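Small thread about my table, for people who also work in a small room.

1/ I bought it in September from a second-hand shop on Plitberg street. It was dark brown then and had many rings from cups. I paid 30 for it and carried it home in two trips, first the legs, then the top.

2/ I sanded for one whole weekend and then put white paint, the matte kind from Dilix. The can says it covers in one coat. Mine needed three. Between the coats I waited one night each time, and the window stayed open, so I slept with a hat.

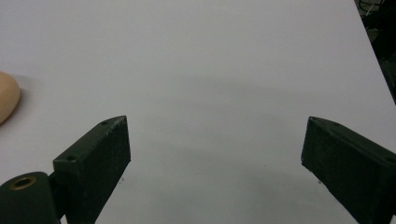

3/ White was a discussion in our house. My family said it will show every crumb, and they are right, it does. But my room has one window and the old brown top made it feel like evening at lunch time. Now the top looks pale gray more than pure white under the lamp, and I like this softer color for my eyes. The matte finish was also the correct choice for me. At my last job we had shiny desks and I had the lamp in my face all day.

4/ For cleaning I tried a few things. The Pusine spray is good for tea but it has a strong smell of lemon. Warm water with one drop of dish soap is enough on most days. I do not use the rough side of the sponge anymore, I learned this on the underside of the table, luckily.

5/ My rule from 9th January: in the evening everything goes back to the shelf. Pens, mail, the charger, the cup. It takes me less time than brushing my teeth. If a paper has no place on the shelf, it goes in the blue folder and I look at it on the weekend.

6/ I failed with this rule many times already. The worst thing is mail. I put down one letter and the next day there are five, and also a banana.

7/ Somebody asked if I use a desk mat. I had one from Duangkaew, very nice, but dust was going under it and I had to lift it each time. I gave it to my cousin. Now I work directly on the flat top and wipe it after.

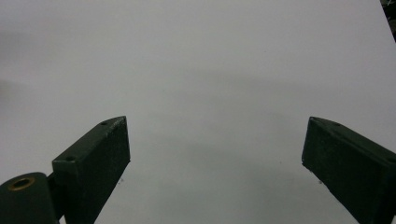
8/ Next job is the shelf. It has the same old brown color and I still have some paint in the can. If you know how to paint the inside corners without drips, please write me, I am reading all the replies.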